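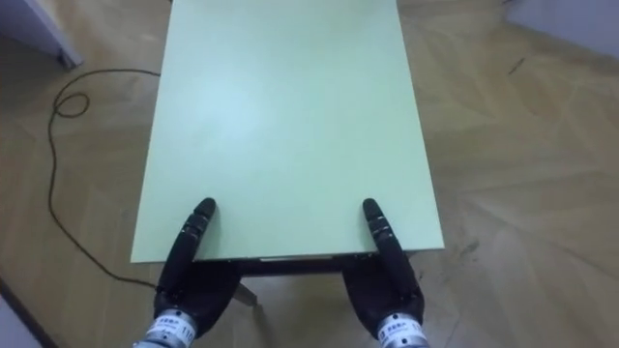
Cor Bosman

Part 4: Getting the table into its place, level and ready to use

By now you've got the top on the frame and all the legs bolted up (if you haven't, go back to Part 3, I'll wait). This part covers moving the table to where you want it, getting it level, the final tightening, and the first clean. I've put together a fair number of Skeno tables, first for our own workroom and then for friends who found out I owned a decent set of hex keys, and this is the part people rush through. Then they call me because the table rocks.

I'm writing about the rectangular Skeno with the plain matte top. Mine is the pale mint green, which I love and which my sister says looks like a dentist's office. The steps are the same for the other colors. If you have the Carow, the feet are different, so skip steps 5 through 8 and use the sheet that came in the box.

What you need for this part

The 4 mm hex key from the hardware bag
A spirit level, the longer the better (a phone will do in a pinch, but take the case off!)
A flashlight
Two soft cloths
Felt pads if you have a wood floor
A second person for steps 2 to 4

Moving the table

1. Clear the route first. Roll up rugs, prop the door, move the cat. Take everything off the tabletop too, including the hex key you're sure you left in your pocket.

2. Stand at one short end and have your helper stand at the other. Reach under the top and find the frame, the part that runs along the underside a little way in from the edge. That's what you lift by. Get your palms under there with your fingers pointing inward.

CAUTION: Don't lift by the edge of the top alone. The screws that hold the top go into it from below, and all that weight pulling up on them will loosen the whole lot. I did this with my very first one and spent a Sunday with wood filler.

3. Lift together and walk it over. Short steps. If you have to turn a corner, let the person going backward call the moves, and put the table down whenever either of you wants to. Please don't drag it, even a little bit, even just the last few inches. Dragging puts a sideways load on the legs, and the bolts aren't fully tight yet.

4. Set down one end, then the other. Watch your toes.

Note: Leave 10 cm between the table and the wall for now, even if it's going right up against it later. You'll want to get a hand down there.

Leveling

5. Press on the table to see if it rocks. Stand at one long side, put one fingertip on the top near the left corner and one near the right, just in from the front edge, and press down gently with one and then the other. You don't need any force. If there's a rock in it you'll feel it right away, and you'll probably hear a little tick as the foot touches the floor.

6. Go around to the other long side and do the same. Make a note of which corner lifts. I stick a bit of painter's tape on the leg, because as soon as I'm under the table I lose all sense of left and right.

7. Get down there with the flashlight and turn the foot on the leg you marked. Counterclockwise (looking at it from the floor up) makes it longer. Give it a quarter turn, get up, press again. Yes, every single time. It's dull and it's good for the thighs.

8. When the rocking has stopped, put the level on the top, first along the long side and then across. If the bubble is off, raise both feet on the low side by the same amount, and then go back and do step 5 again.

Note: Old floors are never flat, and a table that's dead level in one spot will rock if you shift it over by a hand's width. So decide on the spot first! I leveled my table beautifully, then scooted it over to get better light from the window, and had to start from the top.

CAUTION: The feet have a limit. If you've turned one 12 full turns and the corner still lifts, stop there and wind it back in. Too little thread left in the leg and the foot can fold under. Use a thin shim under the foot instead, or pick another spot.

Final tightening

9. With the table level and standing where it's going to live, lie down on your back underneath and tighten all the leg bolts with the 4 mm key. Go around once until each one is snug, then around again to do them up properly. Don't crank one all the way down before touching the next, or you'll pull the frame out of square.

10. Check the screws holding the top to the frame while you're down there. Hand tight is plenty. They're short, but I've met somebody who swapped one for a longer screw out of a jar, and it came up through the top like a little volcano.

11. Now press on the corners once more, same as step 5. Tightening can shift things a hair. If it has started rocking again, loosen the bolts on that one leg a half turn, let it settle, and tighten up again.

The first clean

12. Wipe the top with a damp cloth and a drop of dish soap, then with clean water, then dry it with the second cloth. Do the thin band along the edge as well. Fingerprints love it there, and everybody grabs the front edge when they pull up a chair.

A word about the finish. The top is smooth and matte, and a matte surface won't stay matte if you scrub it. No scouring pads, no powder, none of those white melamine sponges. They work wonderfully on the pen mark and leave you a shiny patch you'll see forever. I use Endo surface soap, well thinned, and for marker I put a bit of rubbing alcohol on a cotton ball, dab it, and rinse straight away.

When you're checking for streaks, look at the top from a low angle with the light coming toward you. You'll always get a soft bright area where the light falls on it, so move your head a bit: if the bright patch moves with you, it's just light. If it stays put, get the cloth back out.

CAUTION: Hot pans will mark it. So will a mug of tea left sitting in a puddle overnight. I use a cork mat for both.

If something isn't right

The table rocks only when you lean on it. Usually a leg bolt, hardly ever the floor. Repeat step 9.

The table is level but sways lengthwise. One of the legs is probably sitting crooked against the frame. Take the weight off that end (helper again!), loosen the leg, push it up square and tighten.

It squeaks. Find the squeaky corner by pressing along the edge, then back out the bolts there and put a little candle wax on the threads. I've been doing that for years and it has never let me down.

The edge band lifts at a corner. Don't pull on it. Warm it with a hair dryer on low, press it down with a cloth and hold it until it cools. If it won't stick, a thin smear of contact glue will do it.

You've lost a foot. The Martens ones with the same thread fit fine, but they're a touch taller, so change both feet at that end and level again.

Afterward

Give all the bolts another check after 18 days or so of regular use, and then whenever you move the table. Put the hex key in an envelope and tape it to the back of this guide. Part 5 is the cable tray, and you can skip that if you're not putting a lamp or a computer on it.

Last changed 2018-05-06: added the bit about candle wax and corrected the turning direction in step 7. Sorry to everyone who wound their table down to its lowest setting.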